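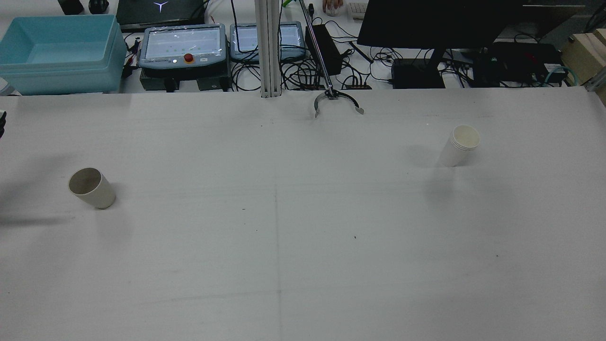 Latifa Ouazzani asked under my previous post whether the cups fall over when they are put down or are knocked later by something else, and I should have separated the two. Both happen, but the first is far more common, so I am starting again with a clearer version.

Paper cups tip over when set down on a covered table, and stick together in the stack

Posted by Meriem Chraibi, Nov 27, 2023
Category: Tables and serving
Viewed 409 times

We use plain paper cups on a long white table. They come in cartons of 800 and get taken off a nested stack one at a time, then stood out on the table. There are two faults.

The first is that a cup will not always leave the stack by itself. It brings the next one with it, and the second cup lets go somewhere on the way down and lands on its side. The second fault is that a single cup, properly separated, sometimes goes over as it is released. A tipped cup then rolls in a short curve and comes to rest with its mouth pointing wherever it likes.

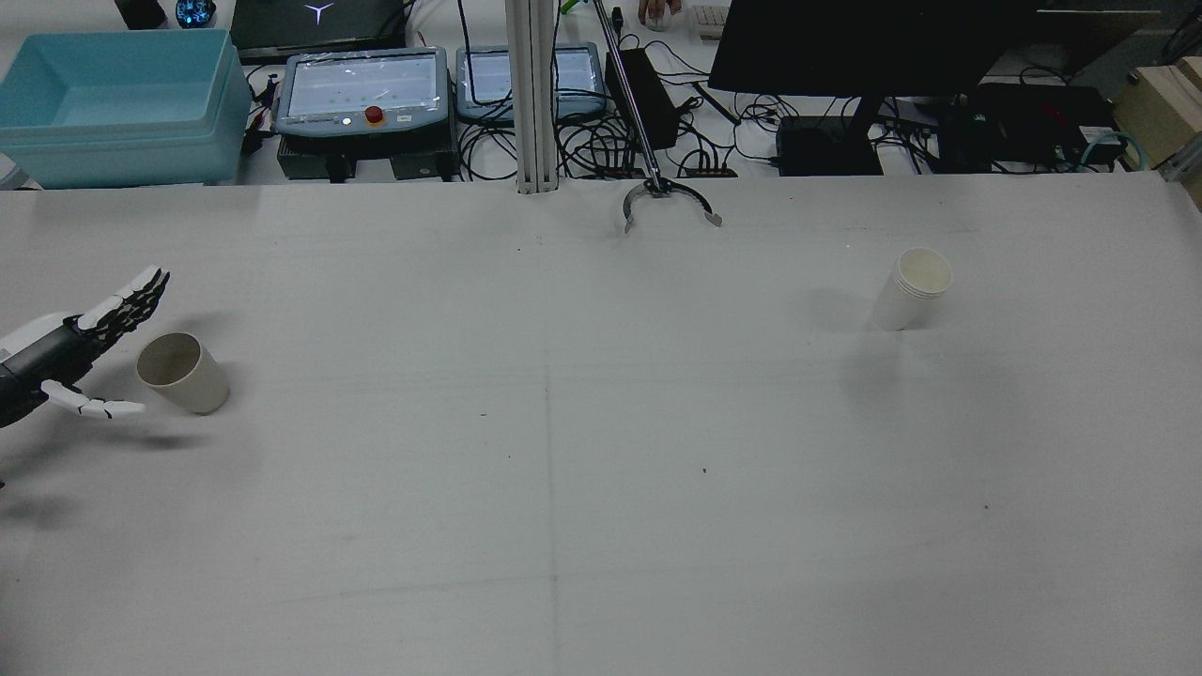 I have tried holding the cup by the rim and holding it lower down the wall. The rim is stiffer, but the cup swings. Lower down it swings less, but the wall gives under the fingers and springs back on release, and I think the spring is what pushes it over. Leaving the tipped ones until the end and standing them all up together is what we do now, and it is slow.

The table covering is a thin sheet with a seam and some creases. Could the covering be part of this, or is it all in the handling? I would prefer not to change the cups, as most of the last order is still in the store at Urnthorpe.

Ayman Kamel
Buy heavier cups. Double wall ones don't do this. We had the same thing with cheap ones in October, changed supplier and have not thought about it again.

Meriem Chraibi
As above, I have cartons of these to get through first.

Ayman Kamel
Fair enough. Then put them out upside down and let people turn their own over. The wide end is on the table and they stay put.

Souad Bennani
The wide-end-down advice works, but it means whoever picks up the cup handles the base and then the wall, and on a serving table you end up with half of them the other way up within minutes. I would treat the two faults separately.

Sticking. Nested cups bind for two reasons: the stack has been pressed down, or the cups have been stored somewhere damp. Pressing is the usual one. People tap the stack on the table to tidy it, which drives each cup further into the one below, and there is then no path for air to get in as you pull. Do not tap the stack. To separate a tight one, hold the stack lightly near the bottom with one hand, take the top cup just below the rolled rim with the other, and turn it a little before lifting. The turn breaks the contact all round. A straight pull makes suction and takes the next cup along.

Keep the stack short as well. A tall stack leans, the lean jams one side of every cup, and the whole lot can go over if somebody brushes it. Put a short stack on the table and leave the rest in the sleeve with the end folded shut.

Tipping. A paper cup has a narrow base, and the base is recessed, so it stands on a thin ring of folded paper and on nothing else. If the ring is out of round or lands across a ridge, the cup is standing on part of it. An empty cup weighs so little that any sideways push at release is enough.

So yes, the covering matters, although less than the release. Pull it tight and fix it underneath at both ends. Creases running the length of the table are worse than those running across, in my experience, but I have not measured anything. Choose the rows so that no cup has to stand on the seam. A hand's width clear on either side is plenty.

For the release, the order of movements is:

Lower the cup until the ring touches.
Press down very slightly, enough to feel the table.
Open the fingers evenly on both sides.
Lift the hand straight up before moving it sideways.

Most tipped cups come from running the last two together. The hand is already going back for the next cup while one finger is still against the wall.
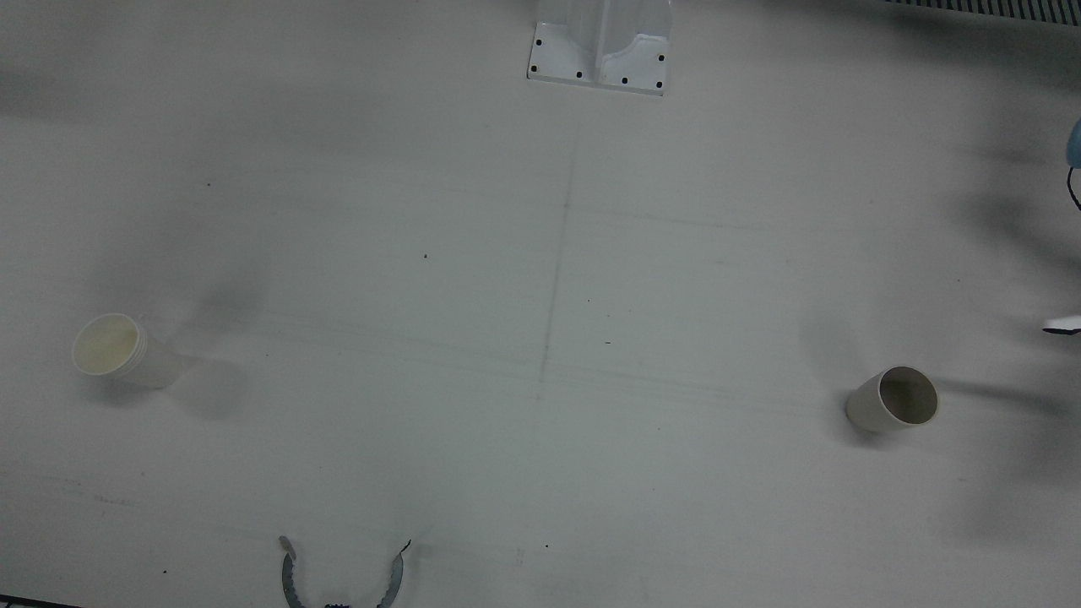 3 min read

Standing tipped cups up again is a separate job with its own method. Do not take a cup lying on its side by the wall and roll it upright. The base edge acts as a pivot and slides. Take it just behind the rim, where the paper is stiffest, lift it clear of the table completely, turn it in the air and set it down by the steps in my first reply. It is quicker to do this as each one falls. A cup left lying is in the way of the next row, and it will roll if the table is bumped.

If the mouth is facing away from you, turn the cup on the table first so that the rim is towards your hand. Reaching over the base to get at the rim is how the neighbouring cup gets knocked.

I would throw out any cup with a flattened rim or a dented base ring. It will stand if you fuss over it and then fall when somebody pours.

Concetta Marras
One addition to Souad's reply. Check the table itself before blaming the covering. We had a joint between two table tops that was slightly proud, and no amount of pulling the cloth tight made any difference. We used Tendum sheet over felt in the end and it was better, though felt is too soft if it is thick – the cups sink on one side. Thin felt only.

Also, fill them sooner if you can. With a little water in the bottom they are far steadier.

Meriem Chraibi
Thank you, all. There is a joint under ours as well, and I had taken the line for a crease. I will move the rows to either side of it and try the turn before lifting. Nina has been tapping the stacks level on the table, and so have I.

Souad Bennani
If they still bind after that, open a fresh sleeve and compare. A stack that has been tapped down hard stays tight until the cups are separated one by one, so the current one may not tell you much.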